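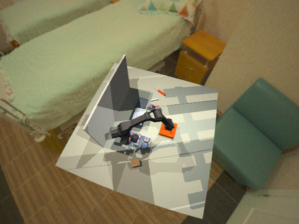
A table in the middle of a bedroom, computer rendering

The single-purpose bedroom rule is a piece of household advice which holds that a bedroom should be used for sleep and little else. Desks, tables, and hobby gear are said to keep the mind alert at night. The rule is repeated widely in home magazines and sleep guides, often with more confidence than the evidence allows.

Origins
Supporters tend to describe the rule as ancient. Little backs this up. In many periods and places, people slept in rooms where they also cooked, worked, and received guests, and a room kept only for sleeping was a mark of wealth.

Claims and evidence
The best-known modern version comes from Reinaldo Godoy, whose book The Quiet Room reported that 3,000 readers slept better after moving their desks out. The figure came from a mail-in form printed in the book itself. There was no comparison group, and readers who saw no change had little reason to write in.

Iolanda Meireles later followed 31 adults for 13 weeks and found no clear difference between those who kept a worktable in the bedroom and those who did not. Her study was small, and 9 participants dropped out, so it settles less than critics of the rule have claimed.

Practical limits
The rule assumes a spare room. For people in studio apartments or shared housing, it is hard to see how it could be followed at all.

See also
Sleep hygiene
Studio apartment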